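The call came in at ten past six in the morning, which should have told me something, and I took it anyway with half a bagel in my mouth.

"It's the dish cell," said the woman from Arsenault. "It's doing the thing again."

I'd been with Cadmont for eleven months by then, long enough to know that nobody who says "the thing" can tell you what the thing is. I asked her which arm. She said the right one, or maybe both of them, and could I please be there before the people from Brelthorpe showed up at two? So I wrote Wed 12 July at the top of a work order, put fault code 291 under it (always put down 291 if you don't know, it means "position error" and everything is a position error if you squint), and drove the forty minutes with the windows down because the van's air had quit back in December and I hadn't missed it until now.

I have a soft spot for that cell, I'll admit it. Whoever put it together papered the inside with peonies and moths, great big ones, like my grandmother's powder room, and then laid a mat of pink roses in it too. You open the door with your serious face on and your laptop under your arm and it's like walking into a tea party. I said good morning to it. I always do!

The job was simple on paper. Two arms, one rack, and everything in the rack has to get picked up by somebody who isn't me. The right arm had started stopping short. Not by much, a finger's width on a good day, but a finger's width is the difference between holding a plate and shoving it, and they'd been shoving plates since Monday.

I shut it down, let the motors go slack, walked each joint through by hand and felt for anything gritty. Shoulder, fine. Elbow, fine. Then I got the screwdriver out and went after the base plate bolts, and one of them gave me a quarter turn with hardly any push at all. A quarter turn! I laughed out loud in an empty room. Snugged it, marked it with paint pen, powered up, and sent the arm to the plates.

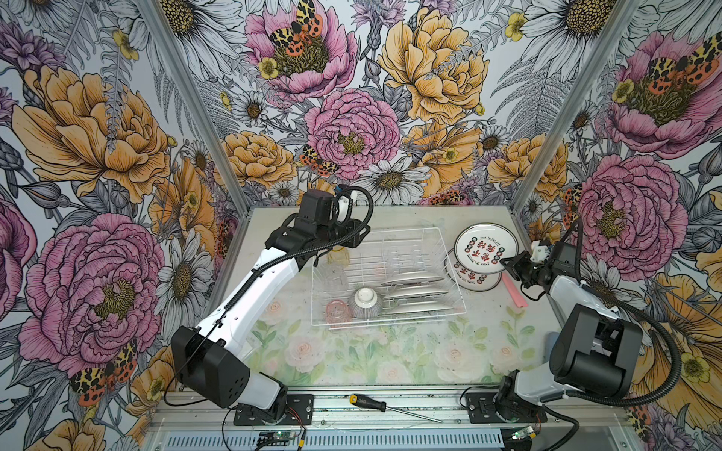 The right arm back at the plates, screwdriver still on the rail.

I was so pleased with myself. I had my phone out to text Brock Hiebert, my boss, something smug about quarter turns. And then I ran the check routine, the one where it counts encoder ticks from home to the pick point, and it came back 2939.

The sheet taped inside the cabinet door said 2947.

Eight ticks. You would not think eight ticks could ruin a person's lunch. I homed it and ran it again and got 2939, and again, 2939, like a kid who has learned exactly one answer. I wiggled the connectors and followed the black cable down from the gripper with my fingertips, feeling for a kink, and there wasn't one. I sat on an upturned crate and stared at the moths and I believe I said some words to them.

So I called Brock after all, minus the smugness.

"What did you touch?" he said.

"One bolt."

"And it moved?"

"Quarter turn."

"And who wrote the sheet?"

I leaned over and looked. It was our sheet, our logo, and down in the corner in blue ballpoint were my own initials. I had written it myself, my second week on the job, when I was scared of everything and wrote it all down in my best handwriting. And I'd taken that number with the bolt loose, hadn't I? It must have been loose even then, leaning just a hair, and every pick position in that cell had been taught around the lean. Eleven months the arm had been compensating for me. Then the bolt backed off some more, the lean got worse, and the plates started getting shoved, and now I'd stood the poor thing up straight for the first time in its life and it had no idea where anything was.

I didn't tell Brock all of that. I said, "I think it needs a full reteach," and he said, "I think so too," in a voice that told me he could read initials from forty minutes away.

A reteach on that cell is nearly 200 points. You do them one at a time, jogging the arm in tiny steps with your tongue between your teeth, and you save each one, and if you forget to save you get to do it over. I did the plates first, then the cups, which I hate (an Uludent gripper has a nice strong close and no manners whatsoever, and a cup will skate right out from under it). By noon I had my shoes off. By one I was narrating. "Down a bit, sweetheart, down a bit, there." I took the rack off the list and started on the table pieces, the ones that get set down loose, and I worked off the wrist camera for those, with my nose about two inches from the monitor. 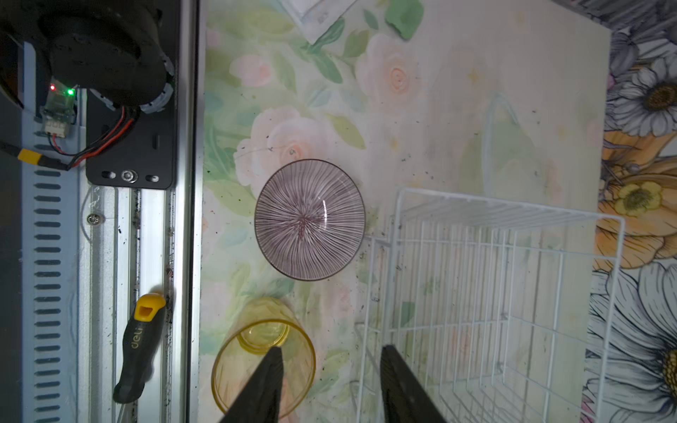
You're teaching it off the bowl, said Dell. Teach it off the rail. The bowl's going to be someplace else tomorrow and the rail won't.

I hadn't heard the door. I hadn't heard anything since the bagel, practically. I turned around in my socks and started to explain that I had a system, and then I looked at the list of points on my screen, and the little reference name next to every single one I'd saved in the last half hour, and I closed my mouth.

"How many?" Dell asked.

"Enough," I said.

It was twenty past one. Dell pulled over the other crate, sat down on it, and held out a hand for the list so I could keep both of mine on the pendant. We started over from the first table point, Dell reading and me jogging, and somewhere in there I peeled the old sheet off the cabinet door and turned it over to use the back. I wrote 2939 at the top in my best handwriting. Then I went and put a wrench on every other bolt in the place before I signed it.

The Brelthorpe people were early. I was on the floor looking for my left shoe.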